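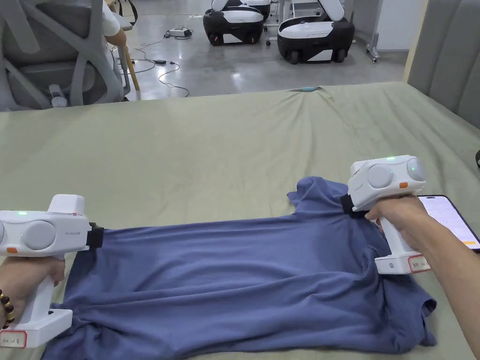
Money was never the hard part, according to the head of the Plunau innovation fund, and I must have looked doubtful, so she said it again while hunting for a clean mug. "We had the money in May. What we didn't have was anyone willing to fill out a 31-page form to get some of it!"

I'd gone over to Brollville to ask how a town that size ended up with its own research grants (I live nearby and had no clue). She's been running the fund for 3 years and talks fast, so my notes are a mess in places.

The form is down to two pages now. Small companies can ask for a first payment before they've hired anybody, and the lab at Modimberg lets them use its test benches in the evenings. "That did more for us than any speech," she told me. The fund got 400 applications this round, a lot of them from people who'd never applied for anything.

I asked about the national plan, the one with all the big targets. She laughed. "I read it, I like it, I've got it on my desk. But a target doesn't pay for a machinist."

What worries her is year two, when the first grants run out and the banks still want to see sales. She'd like the ministry to cover part of those loans and has written to them twice. The second letter got a reply, dated 10/17/22, asking her to send the first one again.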